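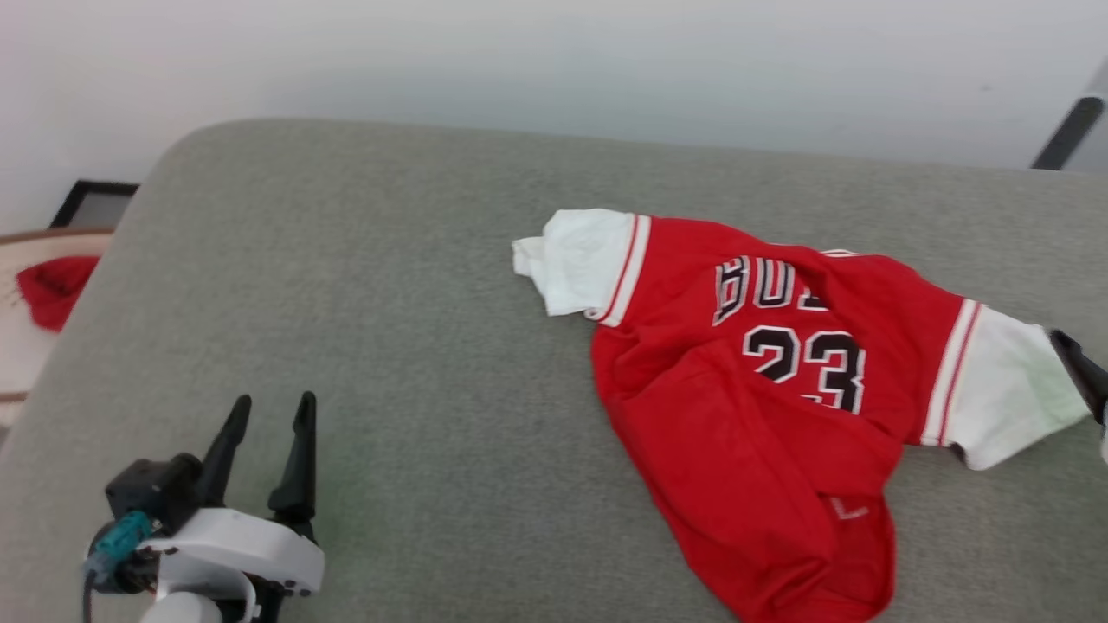
Pesik House Residents' Association
Minutes of the Clothing Room and Lounge Meeting
Wed 6 October, downstairs lounge

The meeting got going a little behind time, as the kettle was slow and a few people were still finding chairs. The chair welcomed everybody, with a special hello to the two new households from the Balau side of the building, who came down to see what all the talk of jerseys was and went home having signed up for a sorting shift. There were 9 residents present. Apologies came from the Willems Street stairwell, where the plumber was expected.

Minutes of the last meeting were read and agreed, with one change: the hangers were a gift from the second floor, and the second floor would like that known.

The clothing swap

We had a long and very cheerful talk about the swap. Since it opened in March, 941 items have gone out to new homes, which is far better than any of us guessed when it was one rail and a shoe rack. The Stusier laundromat has offered to go on washing the heavier things at the reduced rate, and the meeting asked that a proper thank-you card be sent this time — with a stamp on it.

Sportswear moves faster than anything else we have. The red and white Bulls jersey with the 23 on the front was much admired and there were three requests for it before the tea was poured. It was agreed that it goes out on the rail on swap morning like everything else, first come, first served, and that nothing gets put aside under the stairs for friends. There was some good-natured grumbling about this from the side of the room nearest the stairs.

A resident asked whether we could hold back a few of the nicer team tops for the holiday raffle. Opinions went back and forth for quite a while. In the end we left it open until we know if there will be a raffle at all. 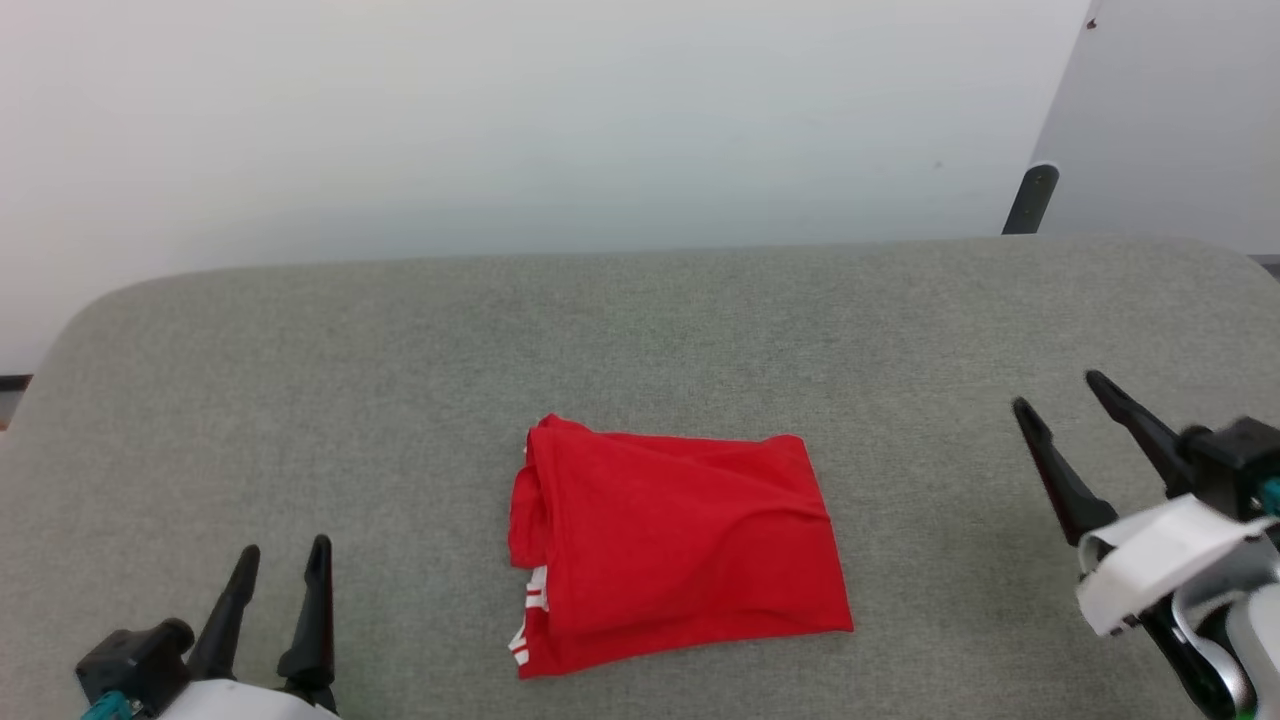
Folding and sorting

The sorting group would like us all to fold the same way, please. At the moment every shift has its own method, and the shelf shows it. After a short demonstration and a rather longer discussion, the meeting settled on the following for jerseys and T-shirts: lay it flat, bring both sleeves in to the middle, fold the sides in, then bring the bottom up to the collar. Numbers and lettering should end up on the outside where possible so that people can see what they are picking up. Anything with a striped hem or cuff should be smoothed by hand first, as those bands like to curl.

We also agreed to keep folding on the big gray cushion in the lounge. The table was suggested, but it is narrow and it wobbles, and the cushion is kinder to the knees of anyone who prefers to sit while they work. Whoever folds last is asked to brush it down afterward. The lint roller now lives in the drawer by the door and would like to stay there.

Red and white things were raised again under this item, as they are at every meeting. Anyone bringing in new red cotton should wash it once on its own first. We have all seen what happens to a white shirt otherwise, and one of us is still wearing his.

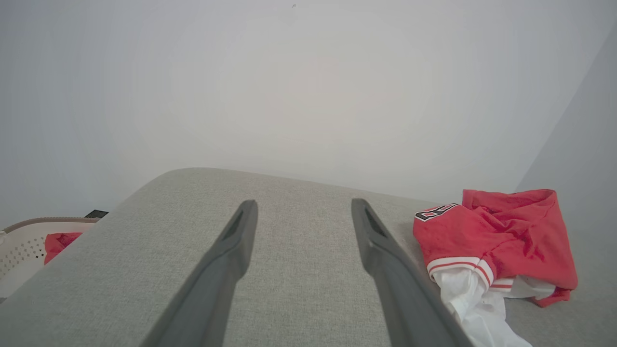

On the matter of drop-offs, the meeting asked that people leave things loose and unfolded if they are in a hurry, and let the shift see to them. A heap of jerseys and shirts is no trouble to sort through, while a tightly knotted bag takes ages to open and everything inside has to be shaken out anyway. Sleeves should be turned right side out if you can manage it. Socks in pairs, as ever.

Money and other business

The swap fund stands at $1,835, including the bake sale. We approved $30 for a second set of size labels and a new marker. The request for a full-length mirror was warmly received and put off until somebody has measured the wall.

The round floor mat was brought up under cleaning, and two residents offered to beat it out in the yard on the next dry weekend.

The lounge key goes back on the hook after every shift. The meeting closed with cake, and the leftover slices went up to the Willems Street stairwell.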